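Zernudora Adds Robot Arms to Small-Parts Sorting at Gekthorpe Site

GEKTHORPE, February – Zernudora has started using two robot arms to sort mixed small parts at its Gekthorpe returns center. The arms take over part of the bin picking that staff have done by hand since the center opened.

Returned goods reach the center in mixed lots. Until now, workers on the sorting line stood at open bins and picked out each item for checking. In January they handled 3742 bins this way. Many reported sore wrists and shoulders by the end of a shift.

Under the new setup, called Trollura, an arm reaches into a bin, grips one item at a time and passes it on. Staff load the bins, check the items and step in when the arm can't get a hold on something.
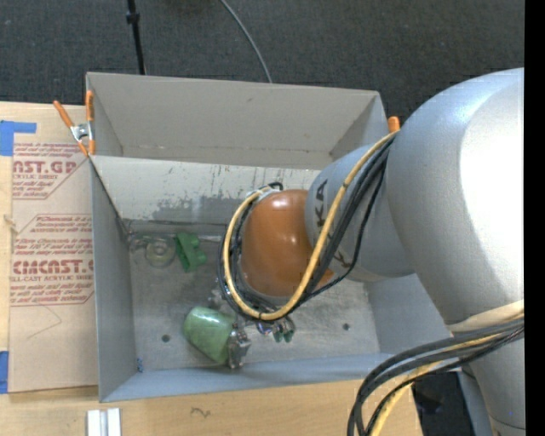
A robot arm with its gripper at a light green cylindrical piece in an open gray bin.

No jobs are being cut as part of the change. Sorting line workers will move between loading, inspection and repacking during each shift, and no one will spend a full shift at the bins. Everyone on the line gets two days of paid training, which covers stopping and restarting the arms, clearing a dropped part and reporting faults.

The arms will run on the day shift only for the first two months. Night shift sorting stays manual during that time. Soft and oddly shaped items may still need to be picked by hand, and one manual station will stay open on every shift.

Zernudora plans to bring the same setup to its Parisi site later in the year. Shift times and pay grades at both sites stay the same.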